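Bench notebook, textile finishing, Hilldale shop
February 23, 2024

Picked up the wool shrinkage trial where Qianru left it. Swatches from the Stakov bolt went through the second wash this morning, same soap as before, cool water, no spin. Laid them flat on the mesh and kept the heater off.

Room was at 68 F when I started and had not moved by lunch. Humidity I did not write down. The dial on the wall sticks and I don't trust it.

Measured warp and weft on each swatch against the stitched marks. Stakov swatches are holding their length but have pulled in across the width, more at the cut edge than in the middle. The overlocked ones are better. Zhiqiang thought the edge was felting first and pulling the rest in after it. Could be. I want to see a swatch with all four sides bound before I agree.

The Sevitz lining is a separate problem. It doesn't shrink at all, so any jacket made with both will pucker at the hem once it has been washed. Options are to preshrink the wool before cutting or leave a pleat in the lining. Aurora prefers the pleat. I would preshrink, but it ties up the mesh for 2 days per bolt.

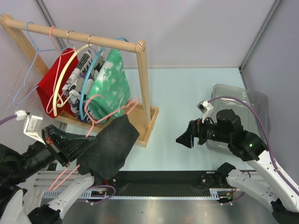 Started one Tang swatch late, mostly to have something to compare. It is a tighter weave and took a long time to wet through. Had to press it under by hand. Left it soaking for 5 minutes past the others, so its numbers should not go in the same table. I put a pencil cross next to them.

Seam tape: the roll marked 316 is the old adhesive. It lifted on both test strips after steam. Please use the new roll for anything that matters. Gumaro is asking the supplier if they will take the old one back.

To do
- bind all sides on the next Stakov set
- third wash, same soap
- find the good steel ruler, the one in the drawer has a worn end
- ask Zihan Yao where the first-wash figures were filed, they are not in the binder

Last updated: February, after second wash

Recent entries
Steam test on seam tape
Stakov bolt, first wash
Lining samples from Sevitz
Dye bleed on dark wools

Contact the shop | Copyright Hilldale | Back to top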